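# Lessons in Picking Up a Cube

At the Flindberg Institute, the most closely watched objects this summer are a red cube and a blue one. They serve as the teaching material for Rilow, a two-year project whose aim is to train a robot arm from recorded examples instead of written instructions. Each example is a single attempt at a short task, saved with the camera views and the movements of the arm. By the end of June the project expects to hold 2000 of them.
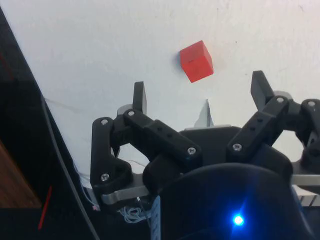
*The red cube between the open fingers, from the camera on the gripper.*

Margareta Cârstea, who directs data collection for Rilow, describes the work as closer to keeping a library than to programming. An operator guides the arm through the task, the recording is checked, and the cubes are set out again in a new arrangement. A working session yields 30 usable examples when all goes well.

The arrangement matters more than a visitor might expect. If a cube always starts in the same spot, the system may learn the spot and ignore the cube. Operators therefore follow a printed plan that changes the distance between the two colors and the angle at which each one is turned.

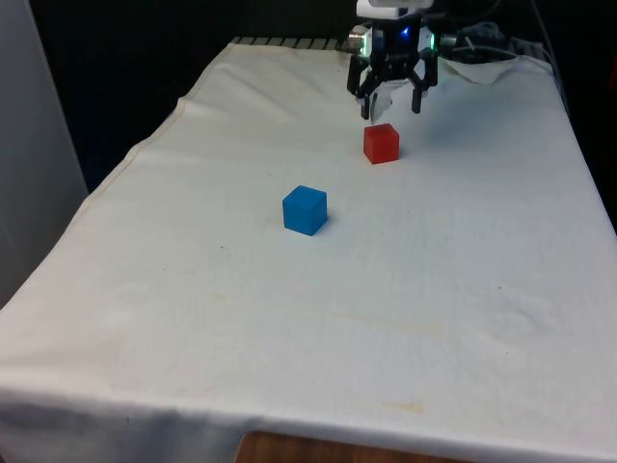 ## What counts as a good example

Smooth recordings are welcome, but the institute does not throw away every clumsy one. A grasp that begins slightly off center and is then corrected shows the system how to recover. "We had a very tidy collection in our first year," Cârstea says. "The arm did well until something was a little out of place, and then it had no idea what to do."

Reviewers now sort recordings into clean, corrected and failed. The first two groups go into training. The third is stored separately – for study, and for testing software that may one day do the sorting.
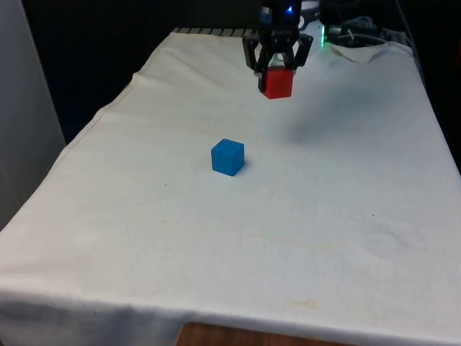

The review takes longer than the recording. Two people watch each example on their own, and where they disagree a third decides. Of the first 400 examples, the team kept fewer than it had hoped, mostly on account of camera views that had not been saved in step with one another. The recording software was rewritten that spring, and operators now run a short timing check before each session.

Funding from the Kuroda Foundation covers the present stage. The next one will add tasks with several steps, beginning with stacking.

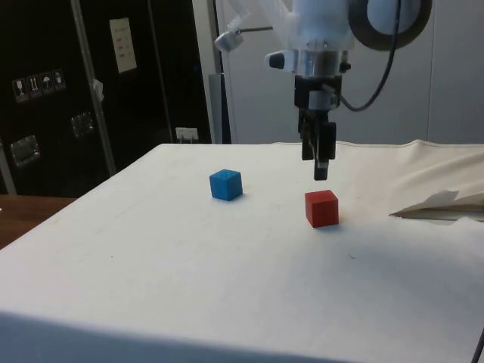 **Why not use simulated examples alone?**

Simulation is cheap and supplies a great deal of practice, but small errors in friction and lighting add up. The institute uses simulated examples for early training and recorded ones for the later stages.

The first Rilow collection will be released to partner laboratories together with its review notes, including those on which the reviewers disagreed.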